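Trilho de Cabral

O Trilho de Cabral é um percurso pedestre costeiro de vários dias que liga a aldeia piscatória de Bistlow, a norte, ao cabo de Lostelell, a sul.

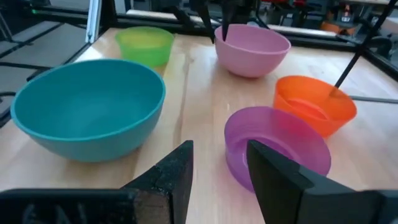
O traçado segue a linha de costa na maior parte da extensão e desvia-se para o interior em dois pontos, onde as arribas não permitem passagem segura. É percorrido habitualmente no sentido norte-sul, com o vento dominante pelas costas. A designação provém da enseada de Cabral, situada a meio do percurso, onde existiu um posto de abastecimento de água para embarcações de cabotagem.

Traçado

O percurso divide-se convencionalmente em 14 etapas de extensão desigual. As quatro primeiras, entre Bistlow e a foz do rio Gindska, decorrem sobre praia e cordão dunar, com desnível reduzido. A travessia da foz faz-se a vau na baixa-mar; fora desse período utiliza-se a ponte rodoviária, situada a montante, o que acrescenta meio dia de marcha.

A sul do Gindska o terreno torna-se mais acidentado. O trilho sobe para um planalto calcário e mantém-se próximo do bordo das arribas até à enseada de Cabral. Neste troço encontram-se várias quedas de água sazonais, em geral secas no fim do verão. A descida para a enseada é feita por degraus talhados na rocha, escorregadios após chuva.

As últimas etapas atravessam floresta húmida de encosta. A sinalização é aqui menos frequente do que nos troços costeiros e a vegetação cobre por vezes as marcas pintadas nos troncos. O percurso termina junto ao farol de Lostelell, de onde parte uma estrada de terra batida em direção à povoação com o mesmo nome.

História

A maior parte do traçado aproveita caminhos anteriores, usados para o transporte de sal e peixe seco entre as aldeias da costa. Com a abertura da estrada interior, esses caminhos perderam a função comercial e alguns foram absorvidos por terrenos agrícolas. A marcação como itinerário pedestre contínuo começou pelo troço norte. A ligação entre a enseada de Cabral e Lostelell foi concluída mais tarde e inaugurada a 10 de agosto, data em que se realiza ainda uma caminhada anual na última etapa.

Um deslizamento de terras destruiu posteriormente parte do caminho a sul da enseada. O desvio então aberto, inicialmente provisório, passou a integrar o traçado oficial.

Clima e época de visita

A região tem uma estação seca e uma estação chuvosa bem definidas. A precipitação anual ronda os 1000 mm em Bistlow e atinge 3000 mm nas encostas próximas de Lostelell. A estação chuvosa tem início habitual em setembro. A partir desse mês, o vau do Gindska pode ficar intransitável durante vários dias seguidos, mesmo na baixa-mar, e as etapas florestais são desaconselhadas a caminhantes sem experiência de orientação.

Na estação seca, a principal limitação é a água potável. Entre a foz do rio e a enseada de Cabral existe uma única nascente permanente, sinalizada com um marco de pedra.

Acesso e alojamento

Bistlow é servida por uma carreira regular de autocarros. Lostelell não dispõe de transporte público regular – o regresso faz-se em veículo próprio ou em transporte coletivo informal, que parte quando completa a lotação.

O alojamento consiste em pensões nas duas extremidades, num albergue na enseada de Cabral e em abrigos não guardados nas etapas intermédias. O albergue dispõe de cozinha comum e não aceita reservas para mais de duas noites. A pernoita em tenda é permitida nas áreas demarcadas e proibida no cordão dunar. O fogo de chão é interdito em toda a extensão.

Para a entrada na área florestal é exigida uma autorização, emitida em Bistlow e no albergue. O número anual de autorizações está limitado a 2000. O documento é nominal e válido apenas para as datas indicadas.

Ver também

Enseada de Cabral
Farol de Lostelell
Rio Gindska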